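Small Cars, Big Saturday

Abla Mansour owns 1,744 toy cars, and she can tell you where she found nearly every one. The first came from a flea market in Hunalgate, fifty cents, one wheel missing. She still loves it!

Her favorites are the plain ones in a single bright color, the kind that lived in sandboxes and coat pockets. Yellow ones most of all. She sorts them by color into shallow plastic trays, and an afternoon can vanish that way.

A little yellow car over brown paper and blue tape
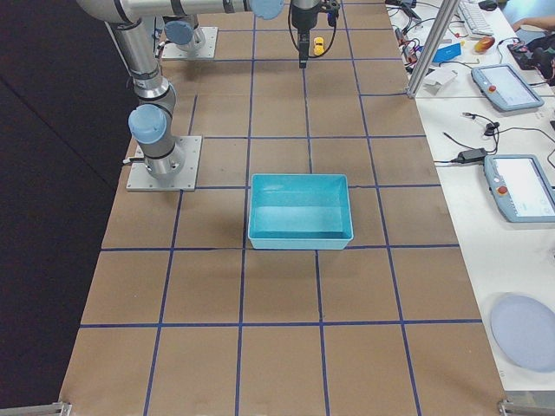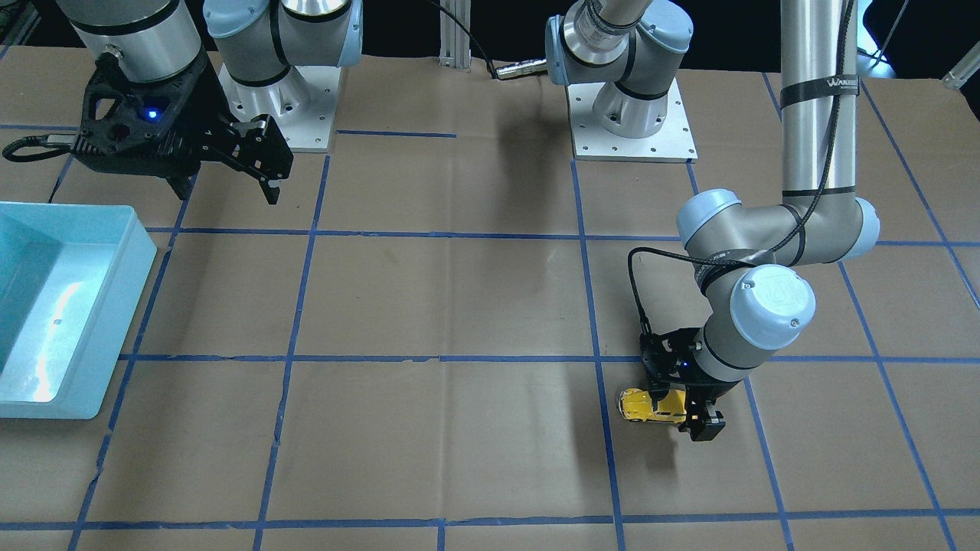 Where to start looking

Try the Voltville swap meet in April, and get there early.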